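Robot Learning Seminar, Handout 9
Learning to put folded clothes in a bin, and knowing when to stop
Notes: Brândușa Ardeleanu

Read this before the lab. It will save Emilian Avram from explaining it to each of you separately, a job he does with visible patience.

1. Where we left off

Last time we trained a policy by plain imitation. A person drives the arms, the machine records everything, and a network learns to predict the next bit of motion from the camera views. It worked well on the demonstrations, a result that should impress you about as much as a student who does well on the answer key.

The Trilthorpe task asks for more. Folded garments go into a clear bin, and they should still be folded when they get there. We collected 40 demonstrations in October and used 39. The other one is known in the lab as the Rusu episode and is kept for teaching purposes.

2. What the wrist camera is good for
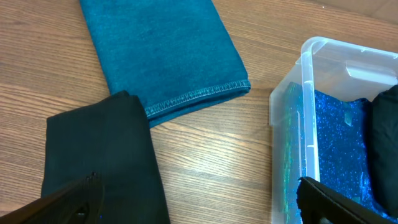 Depth is the first thing people want to add, and for this task I would ask you to wait. A policy that places cloth mostly needs to know where the edge of the fold is, and color gives you a lot of that for free. Compare the teal piece with its stitched hem, which stands out nicely against the wood, with the black garment down by the left finger, which is itself black. Any method that finds the gripper by looking for dark pixels will have a bad afternoon. The bin wall is worse: it smears the blue glitter fabric behind it into green and blue stripes, and a network trained on too little data will happily treat those as a texture of the world.

Exercise: write down which of these problems more data would fix. Then write down which ones you only hope it would fix.

3. Action chunks

Irnirum, our training code, predicts a short run of actions at once and carries out part of it before looking again. Long chunks give smooth motion and slow reactions. Short chunks react quickly and dither. Everyone picks a length by trying a few and then writes a paragraph in the paper suggesting otherwise.

4. Two arms, one bin

The overhead view covers what the wrists miss, mainly the position of the bin relative to both arms. 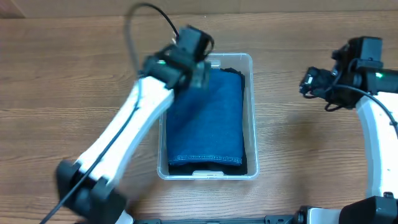 Fig. 2. Head view. Folded denim in the bin on top of a darker garment, left gripper over one corner.

Note how little of the lower garment shows. If your success check asks for both items to be visible, a perfectly good stack can fail it. Our first check, called Rarkton, did this and reported a low score that we spent far too long trying to improve by changing the policy.

The current check compares the fold outline before and after placing. It is fussy about sleeves.

For next time: read section 3 again, bring your chunk lengths, and be ready to defend them.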